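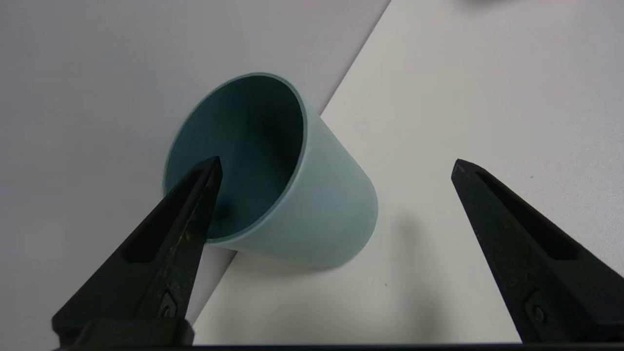 A pale teal cup on its side

Plodholm Soft Play: your questions

I get asked the same things at the front desk most days, so I've put my answers on one page. Last updated 8 Oct 2022.

Do I need to book?
At weekends and in the school holidays, yes please! We let 70 children in per session and it fills up fast. Term-time mornings you can just turn up.

How long is a session?
Two hours. If it's quiet I won't chase you out (I've got better things to do).

Do grown-ups pay?
No, and you're welcome on the big slide too. Bring socks, though, because I'm strict about socks.

Is there anything for babies?
There's a fenced-off corner for under-twos, next to the sofas. Older brothers and sisters have to stay out of it, even the very gentle ones.

Can we bring our own food?
Baby food and allergy-safe snacks are fine. For everything else there's the café, and squash is free all day.

Do you do birthday parties?
We do, and I love them! You get the Carnwood room for 47 minutes after playtime, which sounds odd but it's what fits between sessions. November is nearly full already.

How do I find you?
We're on the Kandmont road, behind the tile shop. The 942 bus stops right outside, and parking is free round the back.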